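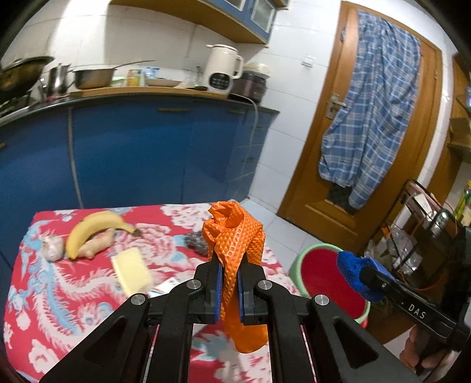 Ticket 304 – Lanelix hand-held gripper pair, left unit slow to release
Opened by: Randa Tarawneh
Assigned to: Chak-lun Poon
Status: Waiting on customer

September 2, 2023, Randa: Left gripper closes on the orange cloth fine and then thinks it over before letting go. Right one behaves. Same kitchen, same chores, same firmware. I have restarted it 2 times, as the manual suggests on nearly every page.

Chak-lun: Does it hang with hard items too, or only fabric?

Randa: Only fabric. It drops a sponge like it's been insulted.

Chak-lun: Sounds like the blue pads. New ones grab textured cloth. Wipe them with a damp rag, let them dry, run 40 open-close cycles with nothing in the jaws, then retest.

Randa: Done. Better – the lag is shorter but still there. My forearm would like to be added to the ticket.

Chak-lun: Noted. Please back off the grip limit to 30 and send the log. If that doesn't fix it I'll ship a pad set from the April batch.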